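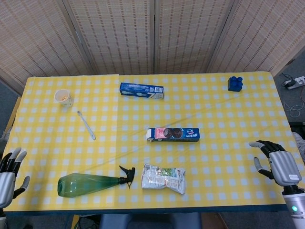 *Sorting task, team Arna, both hands at the start position.*

**Student project: household sorting, object set for the January review**

**n_kocabas** (supervisor)
Members are asked to comment on the proposed object set before it is fixed for assessment. Each team will be allotted 15 minutes and 4 attempts. The toothbrush, the toothpaste box and the cookie box are to remain. Comments on the other items are welcome.

Nevzat Kocabaş

**Clerkitz**
I would ask that the snack bag be withdrawn. Its shape changes whenever it is handled, so no two teams would face the same object.

**a.yousafzai**
I must disagree. A household contains soft packaging, and the project brief says "household objects". The spray bottle troubles me more. With the bottle on its side, the trigger head gives the fingers a very awkward edge.

**Clerkitz**
The bottle is at least the same for everyone. My objection concerns fairness - difficulty is a separate matter.

**pundance**
Could the tablecloth be pulled flat before each attempt? There are creases through the middle, and our team has logged 121 practice grasps on a bare table.

**n_kocabas** (supervisor)
The cloth stays, and teams may smooth it beforehand. The snack bag will be scored separately and will not count towards the pass mark. Mr Yousafzai is requested to submit a written proposal for the bottle's position.

**a.yousafzai**
Noted. I shall propose turning it 90 degrees, trigger towards the divider.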